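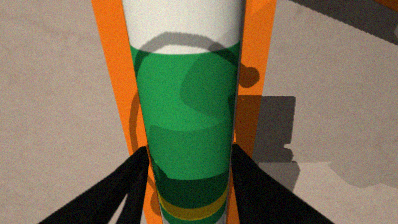
Participants wanted for a working group on good practice in gripper testing. We write the rules people use when they test pick and grasp routines, first in simulation and then on a real bench, and the current set is overdue for a rewrite. Section 5 is the worst of it. It says a grasp is "acceptable when the object is held" and leaves it there. Two black fingers closed on a green and white cylinder from both sides, tips at nearly the same height, fine, most people would tick that. But what does the tick mean? Contact? Contact plus a lift? We want it in plain words and we want the people who run these tests to write them.

Who we are looking for

Anyone who programs, tests or signs off robot grippers. Technicians very welcome, we have plenty of managers already. Students OK if you have done real test runs and kept the logs. No need to be a member. You do need to be able to read a draft and say what is wrong with it, in writting, by the date on the cover sheet.

What you would be doing

Reading the Yeoman draft (16 pages, most of it tables). Scoring a batch of 500 simulated grasps against the new wording, from home, own computer, we send the viewer. Then a call to argue over the ones where scorers disagree. Last round the arguments were nearly all about shadows hiding the contact point and whether a scorer may ask for a second view. The draft now says yes. Come and tell us if thats wrong.

Two days on the bench at Drenthorpe after that, optional, travel paid. Closed shoes, no loose sleeves, and everybody does the stop button drill before touching anything, including people who have done it before.

Time and money

Roughly 30 hours in total, spread out. $530 flat fee, paid when your score sheets are in. Bench days are paid extra at the Kurkbridge day rate, ask Birsen.

Conflicts

If you work for a gripper maker or sell test software, say so up front. It does not rule you out. You just can't score your own product.

How to apply

Half a page on what you have tested and what went wrong with it. No resume. Send to Birsen Yaman at the Kurkbridge office, subject line MOREN GROUP, by 4/1/18. Questions on the draft itself go to Arwel Parri, questions on access or travel to Carol Mottram. Late ones go on the list for the next round.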